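Two clocks and a checkered tablecloth

I've been meaning to write up the timestamp saga since September, mostly so that when it bites me again I can search my own blog and find the answer instead of spending another three days on it. So grab a coffee, this one's for the people who enjoy a good off-by-a-few-frames story.

Quick recap for anyone new. I look after the bit of software that takes raw recordings from hand-held grippers and turns them into trajectories a policy can learn from. Internally it's called Omix, for reasons that made sense at the time. In goes video from a head camera plus whatever the gripper bodies send down their cables, and out comes a neat sequence of poses and finger openings, all on one timeline. That last bit is the part I got wrong.

The symptom was a weird one. We'd train on our little table tasks (move the cup, put the thing on the plate, you know the sort) and the policy would look great right up until it had to close its fingers. Then it would close early. Not hugely early, just enough to nudge a cup sideways and pinch at the air where the cup used to be. I blamed the data first, obviously. Then I blamed the learning rate. Then I blamed Svend Bach, who had touched the config most recently, and who very politely sent me the diff showing he'd changed a comment. Sorry, Svend!

What finally got me looking in the right place was plotting the finger opening on top of the marker distance. We've got printed fiducials on the grippers, and the detector gives us a pose for each one in every frame where it can see them. If you move the gripper sharply, stop, then squeeze, you should get a clean pattern in both signals. I did that at my desk for a whole Wednesday afternoon, looking like I was conducting a very small orchestra. The squeeze showed up in the encoder stream five frames before it showed up in the video. Every single time. Well, every time except the first couple of minutes after a restart, when it was two or three frames, and that was the clue.

A fixed offset I could have lived with. You measure it, you subtract it, you write a slightly embarrassing comment in the code and move on. A growing one that then flattens out means something is filling up. Sure enough, there was a queue between the camera driver and the writer, and we were stamping each frame when it came OUT of the queue. The encoder packets were being stamped on arrival. So the video was being labelled later and later until the queue hit its limit, and from there it just sat at that delay forever, looking perfectly stable and being perfectly wrong.

The fix is boring. Stamp the frame at capture, carry that stamp through, never look at the wall clock again. It's maybe 7 lines if you don't count the tests. The tests took me the rest of the week (there's always a catch) as I had to write a fake camera that could be slow on purpose, and my first fake camera was slow in a way that no real camera has ever been.

While I was in there I also tidied up the marker handling, which I'd been avoiding. The old behaviour when a tag dropped out was to hold the last known pose. That's fine for a frame. It's terrible for half a second, as the hand keeps moving and then the trajectory teleports when the tag comes back. Now we interpolate across short gaps and cut the episode for long ones, and there's a small report at the end telling you how much was filled in. I stole the idea for the report from an old tool called Brotex that a previous workplace used for something totally unrelated – checking conveyor logs – and it's still the best log format I've ever had to read.

The other thing I changed was the identity check. Each tag has its own ID, and the code used to assume the lower one was left. Guess how I found out that wasn't always true! Now the mapping lives in the session file, and if the left tag spends most of an episode on the right side of the body you get a warning. Not an error, mind. People are allowed to cross their arms over.

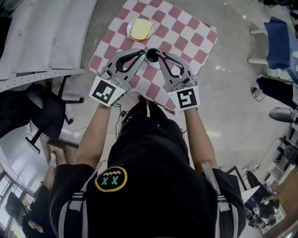 Then there's the colour question, which I went back and forth on with the Lundetti folks for ages. They do the segmentation side, and their view was that we should stick with plain grey tabletops so the masks come out clean. I reckon that's exactly backwards for us. If the mask falls over the moment someone lays down a red and white check, I'd much rather learn that from a recording than from a robot in somebody's kitchen. We've compromised: patterned cloths stay in the training set, and the masks get scored separately on those so they don't drag down the headline number. Everyone's equally grumpy about it, so it's probably fair.

One surprise from all this was that the checks gave me a handy sanity test. With so many crisp corners to follow, I can estimate the head motion from the cloth alone and compare it with what the main tracker thinks. When they disagree by much I go and look, and so far it's mostly been the tracker latching onto something shiny on the floor. I've got a rough mask for that now. It's ugly and it works on my machine, which is about all I'd claim for it.

Still on the list: the gap report doesn't know about motion blur yet, the replay viewer has a colour bug where everything on the left goes slightly green, and I owe Ásgeirsdóttir a proper converter for her planner's format (she's been using a spreadsheet, bless her). I'll get to the converter first. If you've got recordings made before the stamp fix, re-run the alignment with the old-queue flag switched on and chuck away the first few minutes after each restart.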